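Support portal > Parkgate site > Grippers and end effectors

Subject: Vokex gripper drops small parts, Murakami gripper doesn't (or so we are told)
Status: Open, waiting on supplier
Priority: Normal
Product: Vokex gripper, black, on left arm
Compared with: Murakami gripper with white fingers, on right arm
Controller: Daltora, one unit driving both arms

Problem as first reported

Left gripper loses hold of small parts when lifting them out of a divided box. Supplier's quick test on the phone was "close it on a pen and tug". It held the pen. We don't pick pens.

The sales sheet says 2,000 cycles between finger adjustments. Ours needed adjusting well before that, and I would like to know what was being picked up when that number was arrived at. I asked this in my first message and got a link to the same sales sheet.

Supplier reply 1

Please update the controller to the latest release and run the homing routine with the gripper unloaded. Most reports of poor grip are caused by an incorrect zero position.

My reply

Updated. Homed. Homed again with the arm in a different pose in case gravity was helping or hurting. Zero position reads the same to the last digit each time. Parts still drop. I don't believe this is a zero position fault and I would rather not home it a third time just to be polite.

Supplier reply 2

Could you confirm that the cable hose on the left arm isn't pulling on the wrist? A stiff hose can twist the gripper as it goes down into a container.

My reply

Fair question, and the first one in this ticket that relates to our set-up. The left arm has the thick corrugated hose and the right arm has thin cable, so the two sides were never a like-for-like test. I said as much when the comparison was proposed and was told it wouldn't matter.

Test steps I used, so you can repeat them:

1. Box on the floor of the cell, at an angle, towards the back left.
2. Left gripper down over the right-hand compartments, where the small parts are.
3. Close, wait, lift straight up, hold, put back.
4. Nine lifts with the hose clipped as supplied.
5. Nine lifts with the clip nearest the wrist undone so the hose hangs free.
6. Same force setting throughout. Camera feed off, to rule out the vision software nudging things.

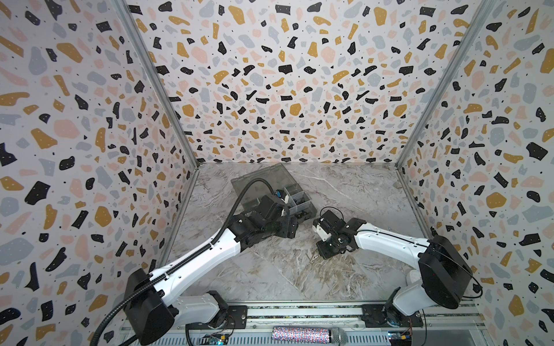

parkgate_cell_tech

Results. Hose clipped as supplied: four held out of nine. Clip undone: five out of nine. I'm not going to call one extra lift an improvement, and I'd ask you not to either. If the hose were the cause I would expect a clear difference. I haven't ruled it out but I have stopped looking at it.

Something more useful. Nearly all the drops happened with the flat pieces. The chunkier ones mostly stayed put. When a flat piece goes, it slides out sideways as the lift starts, before the arm has got up to speed. That looks to me like the tips are not meeting squarely, and no controller update is going to fix that.

Supplier reply 3

Thank you for the detailed results. Have you tried raising the grip force? The default is deliberately gentle. Several customers are very happy with the high setting.

My reply

Tried it. On the high setting it holds the flat pieces a little longer and then flicks them across the cell, which I suppose counts as a different result. I found one against the back wall. The servo also gets noticeably warm if it is left closed, and I have no wish to cook it while your warranty terms say nothing about the high setting either way. Please put in writing that the high setting is covered for all-day use. Until then we're back on default.

On the Murakami side

You asked whether the right gripper has been through the same test. It hasn't, not properly. From where its arm is mounted it comes at the box from the right and slightly in front, so for a fair trial I need to move the box over and teach the positions again. The short run we did had it picking from the open floor, and of course it did well there. Anything would. I have asked for that run to be taken out of the comparison sheet before somebody orders more on the strength of it.

I'm no more convinced by that one than by yours, for what it's worth. Its fingers haven't been in use long enough for me to say how they wear.

Camera note

Separate matter, same ticket, as I was told not to open another. The wrist camera view from the left gripper is poor once it gets down near the tinted box. Dark parts seen through dark plastic. The vision software reports "no object" with parts plainly there, then reports high confidence on a divider. I have left it switched off for all grip tests. If your answer is more light, please say how much and where. We have soft even light in the cell now and it has been fine for everything else.

Supplier reply 4

We will send a replacement finger set for the left gripper. Please check the squareness of the existing set by closing on a strip of paper and pulling from each side.

My reply

Paper test done at 15:40. Pulls out freely from one side, tears on the other. So they're not square, and they weren't square when homing was going to fix it.

Still needed from supplier:

- Replacement finger set, checked for squareness before it leaves you
- What parts were used for the 2,000 cycle figure
- Warranty position on the high force setting
- Any settings for the camera with tinted containers

I will repeat both sets of nine with the new fingers and the same parts, then move the box and do the right arm. Leave the ticket open. It was closed automatically once already in April while I was waiting for an answer.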